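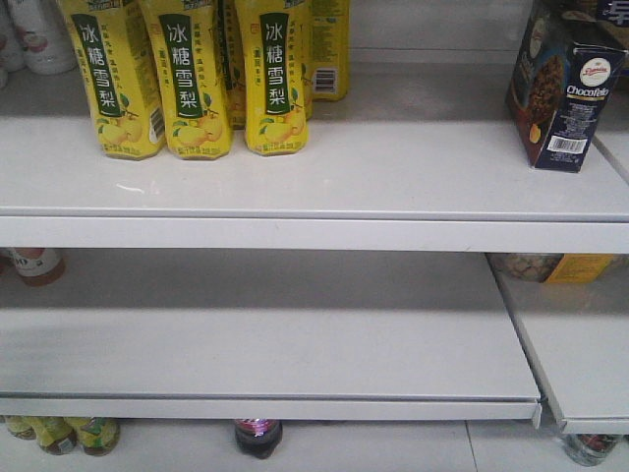 Granon Help > Store Robotics > Perception & Planning
Search tickets... Go

Ticket 1596: planner rejects all grasps on top shelf after update
Opened Feb 18, 2025
Status: waiting on customer
Site: Unthorpe test store

Updated the Arero planner on the shelf-picking robot this morning. Since then every request for the pear drink comes back "no valid grasp". Yellow bottle, green band, 冰糖雪梨 on the label. Detector is fine, boxes look right in the viewer. Planner gets them and throws all of them out. Same config we have run since October.

Tried so far:
- restart planner node, no change
- full power cycle, no change
- re-ran hand-eye calibration both arms, residuals normal
- raised planning timeout from 400 to 1000 ms. Just fails slower

Asked by support to check the base pose too. Drove to the freezer aisle and back, localization holds, map lines up with the freezers and the back shelving. So not that.

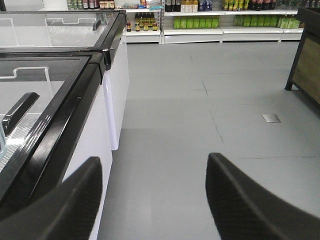
Log from the wrist camera side is clean, no dropped frames. Depth topic steady. Only warning is from the scene builder:

WARN scene_builder: merged 2 objects, using single hull
WARN grasp_filter: hull width over max opening, skip

That repeats for every try. Think it is joining the bottle in back to the one in front and calling it one fat object. Old version kept them seperate. Is there a new merge setting? Didn't see one in the release notes.

Also the basket. It gets added as a solid block now, handle and all, so the place pose for the left arm shows in collision whenever the handle is up. Might be the same bug, might not. 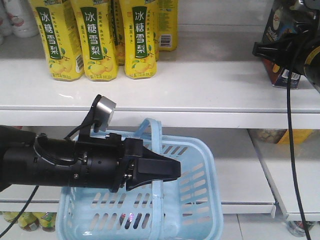 Rolled back only scene_builder, kept the rest of Arero new. Grasps come back, 600 candidates before filtering, plenty left after. Basket still a block though. So two issues I guess, please split the ticket if you need to.

Reply from Granon support:
Merge distance default changed in this build. Set merge_dist to 0 in the Apaza profile and put the new scene_builder back. Basket is separate, we can reproduce it. Send the basket mesh and the full log pls.

Update: merge_dist set, new scene_builder back in. Running picks now, will post the log and mesh when teh batch is done.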